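The Cap Is Part of the Bottle

12/21/19

The town of Tromosbridge changed its recycling flyer in November, and one line on it has caused more talk than all the rest put together. The line says to empty the bottle and put the cap back on. For as long as I have lived here the instruction was the other way around. You took the cap off, threw it in the trash, and put the bottle in the bin. People did this faithfully for years and taught their kids to do it, and now they are being told to stop.

I think the new rule is right, and I think the town did a poor job of introducing it. I also think a lot of us have been careless about a very ordinary object that passes through our hands more often than almost anything else we own. A water bottle has two parts. We have been treating it as one part and a crumb.

Start with where the bottle gets opened. In my house that is the table, and I have come around to the view that a plain white table is the best place in any building to deal with bottles. A clear bottle is hard to see properly against wood grain or a patterned cloth. On white you can tell how much is left in it. You notice the ring of water under it. You notice the cap when it rolls. We bought a white one secondhand when the old oak one finally split, and I didn't care for it at first, because it shows every smudge.

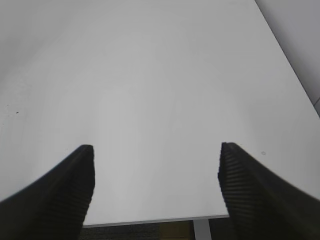
It does show every smudge, and I wipe it down more than I ever wiped the oak. But I lose fewer caps. They used to end up on the floor, under the radiator, and at the bottom of the fruit bowl, and once in the garbage disposal, which cost me an afternoon. A cap that has left its bottle is nearly always a cap that will never get back to it. That is the main practical argument for the new rule. It asks you to do the one thing that keeps a small object from going wherever small objects go.

The flyer gives no explanation of any kind. I called Drodo, the company that picks up our bins, and got a patient woman on the phone who had plainly answered the question before. She said loose caps fall through their sorting screens along with the bottle tops, straws and bits of broken glass, and everything that falls through gets thrown away. A cap that arrives screwed to a bottle goes where the bottle goes. Farther down the line the bottles are ground up, and the cap plastic and the bottle plastic separate in water, one floating and the other sinking. The old rule was written for older equipment. That is the entire explanation, and it would have fit on the flyer in the space now taken up by a drawing of a smiling raccoon.

I don't mean to say every town should do what ours does. Other places have other equipment and other rules, and you should follow the ones you have. My point is that a rule about household chores works better when people are told what it is for. My neighbors are not stubborn. They were told for 20 years that caps ruined the load, and then they were told the opposite without a word in between. Some of them have decided the whole business is a sham. I don't agree with them, but I can see how they got there.

Then there is the matter of crushing. Half the people I know flatten their bottles and half don't, and both halves are sure of themselves. I was a crusher. It's satisfying, it makes room in the bin, and there is a noise that goes with it. The flyer says to leave bottles in their own shape or squeeze them only a little, and the woman at Drodo said the flat ones get sorted in with the paper. So I have given that up too, and my bin fills sooner.

Doing without the crushing has made me look at bottles a bit more closely, which I recommend as a way to spend one minute of your life. The bottom is the interesting end. It isn't flat, and if it were it would bulge and the bottle would rock. It is molded into ridges and feet so that thin plastic can stand up straight with a weight of water on top of it. 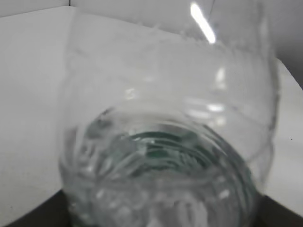 A great deal of work went into that shape. Somebody spent months on how thin the wall could be made before it buckled in a hand, and somebody else worked out how many turns of thread a cap needs. We use the result for the length of a bus ride. I'm not saying this to scold anyone. I drink bottled water when I'm out and I keep a case in the basement for when the power fails and the well pump goes with it. I only think that if a thing is that well made, it deserves better than to be half thrown away.

The case in the basement is worth a word, because it has taught me something about thin plastic. The last one I bought at Ots, the discount store out by the highway, had bottles so light that opening one took two kinds of care at once. If you hold it by the middle and twist, your fingers sink in and water comes up over your wrist when the seal lets go. If you hold it too gently, the whole bottle turns along with the cap and you get nowhere. The place to hold it is low down, firmly, with the bottle upright on the table and the other hand coming to the cap from above. My mother has arthritis in both thumbs, and she can open one that way when she can't open it any other.

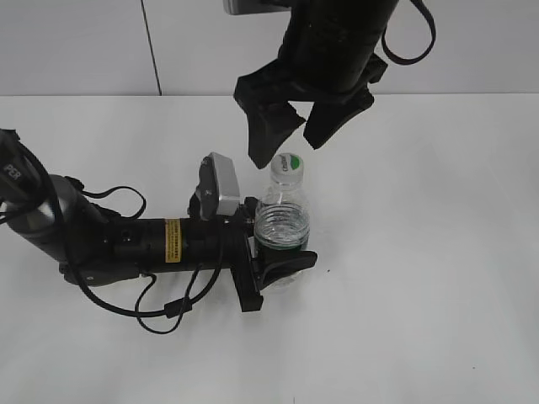 I bring up my mother because the complaint I hear most about the new rule, after the complaint about the raccoon, is that it is hard on older people. There is something to that. Getting a cap off is one job and getting it back on is a second job, and for stiff hands the second can be the worse of the two. The threads have to meet. A cap set down a little crooked will turn half a turn and jam, and the natural thing is to force it.

What works for us is the same arrangement as for opening. Keep the bottle standing on the table. Set the cap on top and turn it backward until you feel a small drop, which is the thread finding its start, and then turn it forward. It doesn't have to be tight. It has to stay on when the truck tips the bin, and a single turn will do that. My mother learned it in one try and has since taught it to most of her floor at the Nonus apartments, where they share five bins and have strong feelings about them.

There is also an argument I take less seriously, which is that one cap is too small to matter. It is small. But the Nonus building puts out 200 bottles in an ordinary week, according to the tally sheet taped up by the bins, and that is one building with one kind of bottle in it. Every one of those caps is going to be somewhere a year from now. I would like it to be somewhere other than the ditch along Mill Road, where I picked up 100 of them in a morning last spring and quit only because my bag had a hole in it.

And I would say to the people who call it fussy that they were doing something fussier before. Taking the cap off, walking it to the trash, and coming back to put the bottle in the bin is more work than screwing it on again where you stand. The difference is only that we were used to it. I still catch myself. I finish the water, I set the bottle down on the table to rinse a plate, and when I come back it is standing there open and I have no idea what I did with the cap.

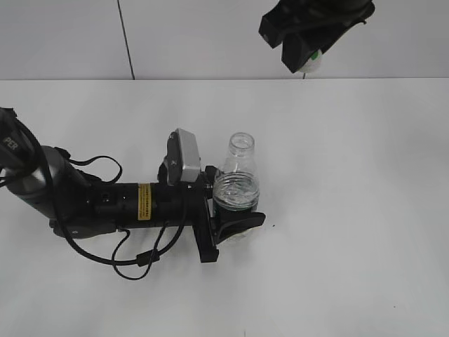
What the town should do now

Print the flyer again and put the reason on it. Two sentences would cover it, one on the screens and one on the grinding. Put it in large type. Say plainly that the old rule was right for its time and that nobody who followed it did anything foolish.

Say something about crushing in the same place, since people who hear one rule without the other will keep flattening bottles with the caps on, and those are harder to flatten and more likely to shoot the cap across the kitchen. Mine hit a window.

Put a sample on the counter at town hall, a real bottle, emptied, with its cap on, next to the basket of dog license forms. Most of us would get more from seeing one than from reading another page.

I would also drop the line about rinsing three times. One quick rinse for milk and juice is plenty, and a water bottle doesn't need any. Pour out what's left, on a plant if you have one handy, and put the lid back on.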